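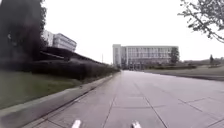

The slab path towards the long building, my usual way in.

Heel pain on the walk to work: change the shoes or change the route?

Posted by gurkon_walker in Walking and Everyday Fitness

I started walking to work in April after years of taking the bus. It takes me fourteen minutes from the stop where I used to change, and nearly all of it is on hard paving. For the first few weeks I had no trouble. Now I get a sharp pain under my left heel when I get out of bed, which eases once I've moved about a bit and comes back in the evening.

I wear a pair of plain black lace-ups with a thin sole. I bought them for the office and they're comfortable enough indoors. I also carry a laptop bag on one shoulder, always the right one, if that makes any difference.

There is another way round that takes longer and goes partly over grass, but it gets muddy and I'd need to change my shoes when I arrived. I would prefer to keep the direct route if I can. Has anyone had this and kept walking through it? I'm also wondering whether insoles are worth the money or whether I should just buy proper trainers. I don't want to spend more than 100 on the whole thing.
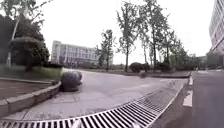 Pluvberg replied that the shoes were the first thing to look at, and that the route could wait. The rest of the reply is below.

I had the same thing, pain in the morning and again at night, and it was the tissue under the foot being overworked. A thin office sole gives you no cushioning and usually not much support under the arch. Get a pair of walking shoes or running shoes with a firm heel and wear those outside. Keep the lace-ups in a drawer at work.

Try shoes on in the afternoon, when your feet are a little bigger, and wear the socks you would walk in. You want a thumb's width in front of your longest toe. Bend the shoe in your hands before you buy it. It should fold at the ball of the foot and stay stiff in the middle. If it folds in half, put it back.

For the heel itself:

Stretch your calves against a wall before you set off and again when you get home. Hold it for half a minute each side, back knee straight, then do it again with the knee slightly bent.

Roll the foot over a cold bottle of water in the evening for a few minutes.

Don't walk barefoot on hard floors at home. Put slippers by the bed and step straight into them.

Cut the walking down until it settles. You could take the bus one way and walk the other. I tried to carry on as normal and it took me seven months to get rid of it, and I'm fairly sure it would have been much quicker if I'd rested at the start.

Insoles helped me a bit. I bought cheap gel heel cups first and they flattened quickly. The firmer kind with a shaped arch lasted.

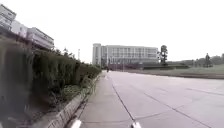 One more thing about the insoles. Take out the liner that comes with the shoe before you put the new one in, otherwise your heel sits too high and the shoe rubs at the back. Wear them for an hour or two a day to begin with. If the pain is still there after a few weeks of doing all this, or if the heel is swollen or numb, see your GP or a physio and don't rely on a website.

udine896

Just get trainers. I walk further than that every day in old running shoes and my feet are fine. Black ones look all right with work trousers.

Also swap the bag for a rucksack. I had a sore hip from carrying mine on one side and it went when I changed.

gurkon_walker

Thanks both. I tried the bend test on my lace-ups and they folded completely in half, so that probably settles it. I'll look for shoes first and get the firmer insoles if there's money left. Taking the bus home for now and doing the calf stretch in the kitchen while the kettle boils.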